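Home | Syllabus | Schedule | Labs | Handouts | Contact

PC Hardware and Maintenance
Handout 6: Opening a desktop tower and finding your way around the board

Bring this handout to lab on Monday. The lab is worth 20 points and you will need the parts sheet on the last page of your packet. Read the whole thing before you touch a case. The benches in the Ornton Building are shared with the networking class, so clear your station when you finish.

1. Before you open the case

Shut the machine down, switch off the power supply if it has a switch, and pull the cord from the back. Hold the power button in for a few seconds with the cord out. Unplug the monitor, keyboard, mouse and network cable. Lay the tower on its side on the mat with the removable panel facing up. Clip your wrist strap to bare metal on the chassis.

Never open the power supply itself. It can hold a charge after it is unplugged. If you think one is bad, replace the whole unit.

2. Getting the panel off

Most business desktops use either two thumbscrews or a latch. Do not pry. If a panel will not move, look for a screw or a padlock loop you missed. Put all screws in the tray. Case screws and drive screws often have different threads, and forcing the wrong one will strip the hole.

3. Parts to identify

Find each of these and write its name next to the matching number on your parts sheet.

Motherboard. The large circuit board that everything plugs into. On brand-name machines the maker's name is often printed on it. Copy down any model or revision number you can find, as you will need it to look up drivers and supported memory.

Processor (CPU). Sits in a square socket and is held down by a metal retention piece. In a working computer you will see only the cooler on top of it. With the cooler off, the metal lid of the chip is exposed. Do not power on a board in this condition. Do not lift the retention piece unless the lab step tells you to.

Memory slots. Long, narrow slots with a latch at one end or both. If there is a latch at only one end, seat the fixed end first and then press down the other. A notch in the module lines up with a key in the slot. If it does not line up, turn the module around.

Expansion slots. Used for graphics, network and sound cards. Slots on the same board may differ in length and color. Color is up to the manufacturer, so go by length and key position when you decide what fits.

Capacitors. Small rounded parts, often in rows near the processor. Look for swollen tops or brown residue. Note any you find on the parts sheet.

Power supply. A metal box with a label and a bundle of cables coming out of it. Read the label for the total wattage. On the main harness, yellow wires normally carry 12 volts, orange 3.3 volts, red 5 volts, and black is ground. Some makers use their own wiring, so check before you swap in a different unit.

Drive cage and brackets. Many office desktops hold drives in plastic carriers that snap in without tools. The plastic is often blue on parts you are meant to handle. Squeeze or lift gently. Old carriers get brittle.

4. Lab procedure

a. Sign out a tower from the Palska cabinet. Write the tag number on your sheet.
b. Open the case as described in sections 1 and 2.
c. Identify the parts in section 3. Have your sheet initialed before going on.
d. Count the memory slots and expansion slots and record both.
e. Trace every cable from the power supply to where it ends. List any that are not connected.
f. Remove one memory module, if there is one fitted, and reseat it.
g. Close the case and return the tower.

Towers with tags 503 and 994 are for parts only. Use them for identification, and skip step f.

5. Common mistakes

Pulling on wires instead of the connector. Holding a module by its gold contacts. Leaving a loose screw under the board. Closing the panel on a cable.

For next time: read the chapter on processors and cooling, and answer the review items on thermal paste.

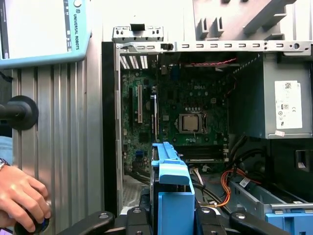
Figure 1. Inside a Dell desktop tower, CPU in its socket with no cooler attached.

Questions about this handout: Hardware Lab office, Ornton Building | Back to top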